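Does More Practice Data Help a Two-Armed Robot Handle Plastic Bags?
Project report, Rakena group
Tegan Ellery, Fletcher Tawhiri, Rozália Kerekes
Supervisor: Kylie Brunton
Submitted 21st September

1. What we were asked to test

The Sevska method says that a robot can learn to handle soft objects by copying a person who steers its arms by hand. The more sessions it copies, the better it should get. Our supervisor asked us to check this with plastic bags, and to report what we found even if it was dull. Parts of it are dull.

We went in with doubts. The write-up we were given shows the robot doing well on towels and then says the method should carry over to "similar deformable items." A bag is not much like a towel. A towel stays roughly where you put it. A bag moves when the air moves, it sticks to itself, and it has an inside, which the robot needs to find.

2. Setup

We used two arms with parallel grippers. One person steered both arms while a second stood nearby to reset the bags between attempts. The task was to pick up a crumpled bag, hold it by two sides, and pull it open enough that something could be dropped in. We called an attempt a success if the mouth of the bag was open when the arms stopped moving.

We recorded in July, in the same room where we later ran the tests. This is a weakness and we come back to it in section 5.

The bags were grey with some pink on them. We liked this at first, as the pink gave the eye something to look for. Later we started to wonder if it made the job too easy.

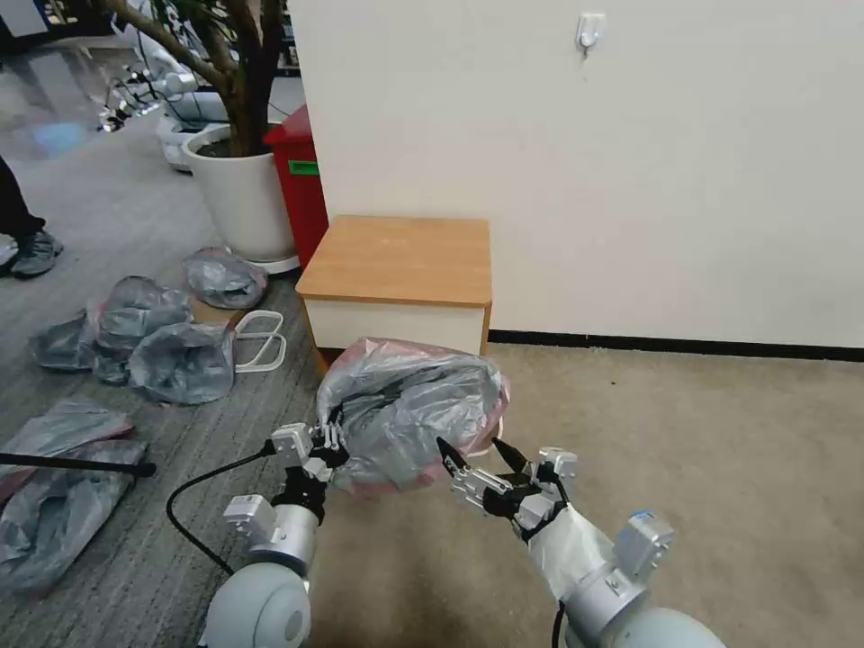 Figure 1. Both grippers holding a bag in front of the cabinet, with more bags on the carpet.

3. Results

We trained the model twice. The first version copied 5 sessions. The second copied 11, with the first 5 included. Each version then got 7 attempts on its own, with nobody steering.

The small model opened the bag in 2 of its 7 attempts. The larger one opened it in 5 of 7.

Written like that, it looks like a clear win for the method, and our first draft said so. Darcy Ellery read that draft and asked how many attempts it would take to flip the result. The answer is not many. With seven attempts on each side, two lucky grabs make a large part of the gap. We would not bet on the larger model coming out ahead by the same amount if we ran it all again.

4. What the failures looked like

The counts hide the more useful part. Both models were good at getting hold of a bag. Almost every failure came after that, once both grippers had some plastic and had to pull apart. If the two grippers had pinched the same layer, the bag opened. If one had pinched two layers together, the bag stretched into a flat strip and stayed shut. The arms then carried on as if all was well, finished the motion and stopped.

As far as we can tell, neither model had any idea how many layers it was holding. The people steering did not always know either. They guessed, looked, and let go if the guess was wrong. That letting go is in the recordings, but we had cut much of it out when we cleaned up the sessions, on the grounds that it looked like a mistake. Fletcher now thinks this was our worst decision, and the rest of us agree. The models were never shown much recovery, so they did not recover.

This also muddies the main result. The later sessions were cleaned up in more of a hurry and kept more of the fumbling. So the larger model had more data, but it also had messier data. We can't say which of the two helped.

5. Problems with our own test

We judged success ourselves, from the recordings, and we knew which model we were watching. In one case we argued over whether the mouth was open or just gaping at a corner. We counted it as open. It went to the larger model.

We used one kind of bag, one room and one starting area. The plan was to repeat everything at the Clenedham site with clear bags from Gristar, but the time ran out. Until someone does that, "learned to open bags" is too strong. "Learned to open these bags, here, most of the time" is what we can defend.

6. What we would do next

Keep the fumbling in, and train two models on the same number of sessions, one cleaned up and one not. Have the attempts judged by a person who doesn't know which model is which. Run far more attempts — they are cheap next to recording, and we should have seen that earlier.

The recordings and our score sheet are in the group folder, with the disputed attempt marked.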